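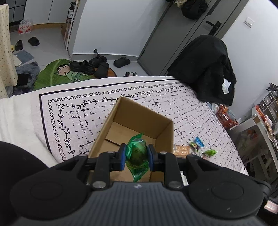
Sollbridge Sports Ground, main diamond
Pre-match ground inspection, baseball
Inspector: Elsa Peltonen
For the home club: Amirul Santoso
Inspection time: 10:15
First pitch: 14:00
Conditions: dry, light wind from left field, overnight rain drained

Key: P = pass, A = action before play, M = monitor, N/A = not applicable

1. Playing surface

1.1 Infield skin level, no ruts or standing water: P
Comment: Soft patch behind second base raked and rolled. Footing acceptable at re-check.

1.2 Pitcher's mound, landing area firm: A
Comment: Landing hole left over from the Tuominen fixture. Clay to be packed and tamped, then covered until warm-up. Closed 11:40, AS.

1.3 Pitching plate and home plate flush and secure: P

1.4 Base anchors seated, no exposed metal: A
Comment: First base anchor sleeve holding grit, base sitting proud on the foul side. Sleeve cleared and base refitted. Third base stiff to remove but seated correctly.

1.5 Outfield grass, holes and sprinkler heads: M
Comment: Two heads in right centre slightly high. Both within tolerance. Visiting manager to be told at the plate meeting.

1.6 Warning track distinguishable from grass: P
Comment: Thin in the left field corner. Top up before the Ovberg series.

2. Fencing and netting

2.1 Backstop netting, no tears or loose ties: A
Comment: Eight ties missing along the lower edge on the third base side. A ball would pass under at ground level. Ties replaced, tension checked by hand at each post.

2.2 Outfield fence padding fixed and continuous: P

2.3 Foul pole padding: M
Comment: Right field pad split at the seam, foam not exposed. Taped. Replacement requested in August and still outstanding.

2.4 Gates latch from both sides: P
Comment: Bullpen gate needs a firm push. Latch adjustment would be sensible but is not a condition of play.

3. Dugouts and bullpens

3.1 Rail and front screen sound: P

3.2 Bench fixings: A
Comment: Visitors' bench, six bolts loose. Tightened. Thread on the end bolt is worn and will not hold for long – replace with the next Plinent order.

3.3 Helmet and bat racks clear of the steps: P

3.4 Bullpen mounds protected from foul balls: P
Comment: Home side only. The visitors' bullpen is in play, so a spotter with a glove is required whenever a pitcher is throwing.

4. Spectator areas

4.1 Seating stand, boards and handrails: P

4.2 Foul ball warning signs in place: A
Comment: Sign at the first base entrance was face down behind the stand. Refixed.

4.3 Aisles and exits clear: P

5. Medical and emergency

5.1 First aid kit complete and in date: P

5.2 Defibrillator present, status light green: P

5.3 Vehicle access to field unobstructed: A
Comment: Mower trailer parked across the service gate. Moved 12:05. Keep clear for a further 60 minutes after the final out.

5.4 Lightning procedure held by umpires: P

6. Lighting

6.1 Floodlights: N/A
Comment: Day game. Not tested.

Result: fit for play. All A items closed before batting practice. Items 1.5 and 2.3 carried forward to the next inspection.

Signed: E. Peltonen
Countersigned: A. Santoso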